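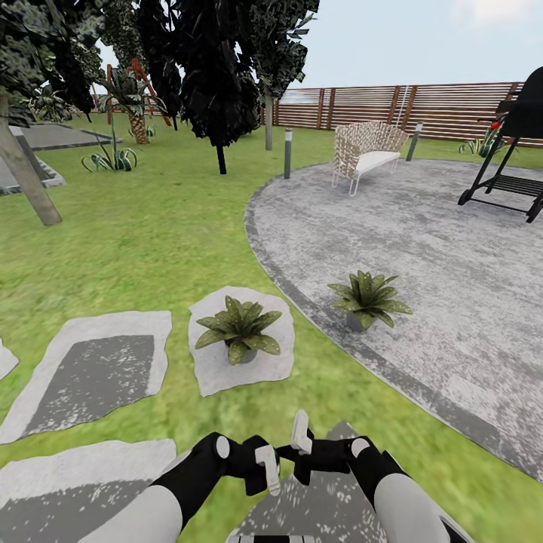

I went to the Sellia garden fair in March expecting to be sold something, and by half past ten I had been offered a water softener, a tree subscription and a fountain. The show gardens are why most people pay to get in. Idar, the landscaping firm with the biggest plot, is pushing what it calls the "slow path," which as far as I can tell means stepping stones in a lawn. Pale, rough-edged slabs set into grass look lovely in sunshine, I'll give them that. I have mowed around stones like those for years and would like to hear from anyone who enjoys it.

The man on the stand quoted me 2895 for a path, fitted. Did that include digging out the old one? It did not. Did it include the edging shown in the brochure? He would have to check. He never came back.

Sikder had the soil tent, and it was better. Kamrul Weerakoon gave a talk on clay that was supposed to last 75 minutes and ran well over, mostly because people kept bringing him bags of their own dirt. He told one couple to stop adding sand and just plant something that likes wet feet. No product was mentioned. I bought his booklet for 3 dollars.

Fatau's "weed-proof" gravel mix I don't believe in at all. There was a dandelion in the display bed.

The organizers say 1000 people came on Thursday. It felt like fewer, except in the line for coffee. Parking is free if you get there before nine, and the field by the back gate drains badly, so wear boots.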